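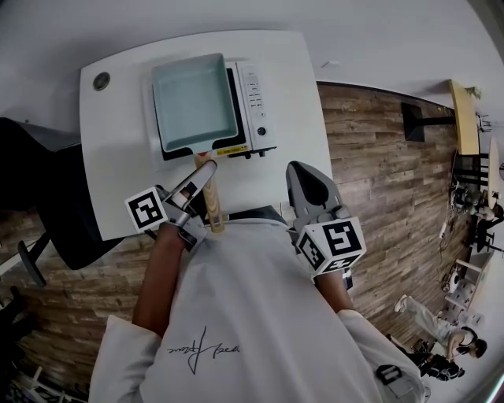

搬进新的小办公间以后，我们几个人凑钱添了一台微波炉，中午热饭总算不用下楼排队了。地方不大，没有专门的茶水台，只好在白色的办公桌上给它腾位置。微波炉放上去以后，顶上那一块平平整整的，特别招东西，先是纸巾，后来是饭盒盖，现在轮到锅了：就是那只浅蓝绿色的方形平底锅，带一根长长的浅色木柄，搁上去正好把炉门那边也遮掉不少，木柄还一直伸到桌沿外面来。我每次从旁边过都要侧一下身子，生怕袖子把它带下来。

所以想请教各位邻居和热心的朋友几件事，写得有点啰嗦，先谢谢耐心看完的人。

首先，微波炉顶上到底能不能长期放锅？我妈在家里一直这么放，放了好多年，上面还铺一块钩花的布，她说从来没出过事。可我同事坚持说不行，说会闷坏，两个人为这个争了一中午，饭都凉了。我自己翻了说明书，只写了“保持通风”，没说锅不锅的事，看完更糊涂。

其次，这只锅平时要拿来煎蛋和热饼，用得很勤，如果不放在微波炉上，放哪里顺手？桌子就那么大，旁边还得留一把黑色的办公椅，有人要坐那里吃饭的。墙是隔断墙，物业不让打孔，我问过两次，口气一次比一次硬。

还有一件小事，木柄的锅是不是不能泡水？我们这里洗碗的人轮着来，有人习惯把锅往水池里一丢，倒满水，下午再洗。我总觉得不太对，可又说不出道理，不好意思开口讲人家。

预算不高，200块以内能解决最好。网上看过一个Irlow的微波炉置物架，样子挺清爽，但不知道放在办公桌上会不会晃，有用过的朋友麻烦说一声。

小屋收纳 > 厨房电器 > 微波炉摆放
发布者：桂花糖藕　十一月　上午
评论 64　分享 200

灶台边的猫

你好呀，看你写的就觉得亲切，我们工作室前年也是这么过来的，一张桌子又当饭桌又当灶台，谁来了都得先挪东西才能坐下。我把自己的经验慢慢讲给你听，也不一定全对，你挑着用。

先说能不能放。要看你那台微波炉的散热口开在哪里，有的在背后，有的在侧面，有的顶上也有一排小孔。你把锅拿开，拿手电照一照顶板和后背，要是顶上有孔，那什么都别往上搁，布也不行。要是顶上光光的没有孔，也还得看说明书里写的上方留空是多少，一般会有一个厘米数，藏在“安装”那一页，不在“使用”那一页，我当时也是找了半天才找到。你说只看见“保持通风”四个字，我猜是翻漏了，再往前翻翻看。

退一步讲，就算停着的时候放一放锅没什么大碍，开机的时候也请一定拿下来。我更担心的倒是锅柄。伸到桌沿外面的柄子，就像一只伸出来的手，谁走过去都要跟它握一下。我们这里有一回就是这样，锅里还有半勺油，顺着抽屉面一路淌下去，我擦了一个下午，抽屉缝里到现在还有一点黏。哪怕你暂时没找到别的地方，也先把锅转个方向，让柄子朝里，顺着桌面放，今天就可以做，一分钱不用花。

还有一个是锅底。刚煎完东西的锅不要直接往微波炉顶上放，外壳是烤漆的，烫过以后会留一圈印子，怎么擦都擦不掉。先在隔热垫上晾凉，擦干了再收。

至于放哪里，我说说我们试过的。隔断墙不能打孔的话，别去买那种粘钩，平底锅连着柄子分量不轻，粘钩在我们那里撑了没多久，半夜自己掉下来，早上开门看见锅趴在地上，吓我一跳。后来买了一个竖着插的锅架，Böttcher家的，铁丝弯的，看着很普通，可是真好用！锅侧着站进去，占的地方跟一本厚书差不多，旁边还能插锅盖和砧板。不过你的锅是方的，买之前量一下锅沿的高度和锅架的间距，方锅有的边比较高，插不进太窄的格子，我就退过一次货，来回折腾。

如果桌子下面是空的，也可以塞一个带轮子的小推车，三层，上面放锅，中间放油盐，下面放米面饼子之类的。做饭的时候拉出来，做完推回去，椅子照样能放。我觉得这个比架子还合适你们，因为办公桌到底不是灶台，东西越往高处堆，心里越不踏实。

木柄的事你感觉得很对。木头泡久了会发胀，干了又缩，接头那里就慢慢松了。洗的时候把锅身冲洗干净，柄子拿湿布带一把，马上擦干就行。发干发白了，抹一点点食用的矿物油，放一夜，第二天擦掉浮油，颜色会润很多。怎么跟同事开口呢，我是在水池边贴了一张小纸条，写“这只锅怕水，洗完请顺手擦擦我的柄”，大家看了都笑，后来真的没人泡了。

对了，我说的都是自己用下来的体会，微波炉的事最后还是以你那台的说明书为准。希望你们中午都能吃上热乎的！

半斤豆腐

能放，我家放了好多年。没事的，别想太多。
方锅热得不匀，建议换圆的。

住在三楼的阿姨

我来补充几句，顺便也回一下你问的那个Irlow的架子，因为我女儿租房的时候正好买过。

那个架子是四条腿跨在微波炉上面的，不用打孔，装起来不难，一把螺丝刀就够，螺丝别一下子拧死，四条腿都站稳了再挨个收紧。放在石台面上稳稳当当的，搬到她后来那张书桌上就有点晃，关炉门重一点，上面的瓶子就跟着响。我们在脚下面垫了防滑垫，好了不少，可要说一点不晃也不敢打包票。你们是办公桌，又有人坐在旁边吃饭，胳膊肘碰来碰去的，我建议上面只放轻的东西，纸巾啦，茶叶啦，杯子最好都别放。锅这种带长柄的，还是往低处收比较安心。

买之前记得量三样：微波炉的宽，微波炉的高，还有炉子后背到墙的距离。很多人只量前面两样，架子到家才发现炉子往前顶出来一截，门一打开就超出桌子边了。另外桌子上如果有穿电线的那种圆孔，摆的时候最好把它让出来，电源线从那里走下去，桌面清清爽爽，也不会有人绊到。但是插头要插在固定的墙插上，功率大的电器我是不放心接在拖线板上的，尤其拖线板上还插着电脑的时候。

我女儿嫌那个架子颜色发黄，又去看了Multden的，价钱刚好卡在200，腿是能伸缩的，她说调高度方便，我看着也还结实。你预算就这么多的话，可以两个都比一比，不着急，等打折也行。

上面那位说方锅要换圆的，我倒不同意。方锅煎饼、煎鸡蛋卷都很顺手，收起来靠边一贴，比圆的省地方。热得不匀多半是火开得太急，小火多等一会儿，中间转一转锅，就好多了。东西是拿来用的，用着高兴就不用换。

你妈妈那块钩花布我也有一块，白的，铺了好些年，洗得都软了。去年换了新微波炉，师傅上门的时候提醒我顶上别盖东西，我就收起来铺在茶几上了，也蛮好看。你可以跟她提一提，慢慢说，老人家是舍不得那块布。

桂花糖藕（楼主）

谢谢各位，尤其是写了这么长的两位，我端着饭盒从头看到尾。刚才照着说的拿手电看了一遍，顶上没有孔，散热口在后背，离墙倒是有点太近了，下午就把它往外挪一挪。说明书也重新翻了，果然在“安装”那一页写着上方要留空，我同事现在得意得很。

锅已经拿下来了，先竖在文件架里凑合着，小推车我准备量好桌子底下的高度再买。纸条今天就去贴，那句话借我用一下！

评论 64　分享 200　收藏 200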